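제4장 빛과 그림자로 방 읽기

제가 실내 디자인을 처음 배울 때 가장 만만하게 본 과목이 조명이었어요. 전구만 잘 고르면 끝나는 줄 알았거든요! 그러다 첫 실습으로 Pokholm이라는 작은 찻집을 맡았는데, 낮에는 그렇게 아늑하던 곳이 저녁에 불을 켜니 대합실처럼 썰렁해지더라고요. 도면을 들고 한참을 서 있었던 기억이 납니다.

그때 저를 가르치던 이네스 게헤이루(Inês Guerreiro) 선생님은 등을 모두 끄고 하나씩 다시 켜 보라고 하셨어요. 저도 이 장을 그렇게 시작하려고 합니다. 계산식은 4.2절에 나오니 겁먹지 마시고, 우선은 지금 앉아 있는 방부터 둘러보세요. 창은 어느 쪽에 있나요? 책상에 손을 올리면 그림자가 어디로 떨어지나요?

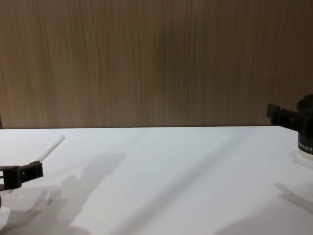

그림자는 가장자리부터 보는 습관을 들이면 좋아요. 광원이 작거나 멀면 경계가 또렷하고, 크고 가까우면 흐릿하게 번집니다. 천장 등이 여러 개면 옅은 그림자가 겹치기도 하고요(저는 이걸 보고 얼룩인 줄 알고 걸레질을 한 적도 있습니다).

다음은 밝기예요. 조도의 단위는 럭스(lx)이고, 1럭스는 1제곱미터에 1루멘의 빛이 고르게 닿을 때의 값입니다. 제가 Pokholm에서 잰 값은 창가가 2,000럭스, 안쪽 자리가 200럭스였어요. 같은 방인데 열 배 차이라니! 그런데도 손님들은 안쪽이 어둡다는 말을 별로 안 했어요. 우리 눈은 주변 밝기에 금세 적응하니까요.

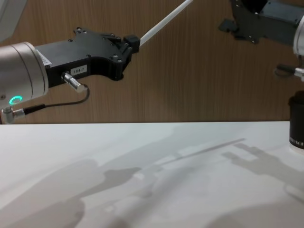

재료 이야기도 빼놓을 수 없죠. 무광 흰색은 빛을 사방으로 부드럽게 흩어 놓고, 나뭇결은 빛이 옆에서 비스듬히 들어올 때 훨씬 깊어 보입니다. 광택 있는 금속은 또 달라서, 고개만 조금 움직여도 반짝이는 자리가 옮겨 다녀요. 그래서 저는 견본을 책상에 눕혀 놓고 고르지 않고, 꼭 실제로 붙일 방향으로 세워서 봅니다.

이 장에서는 자연광, 인공조명, 마감재의 반사율을 차례로 다룹니다. 본문으로 넘어가기 전에 종이 한 장을 꺼내 방의 평면을 대충 그리고, 가장 밝은 곳과 가장 어두운 곳을 표시해 두세요. 그 종이는 4.3절에서 다시 쓸 거예요.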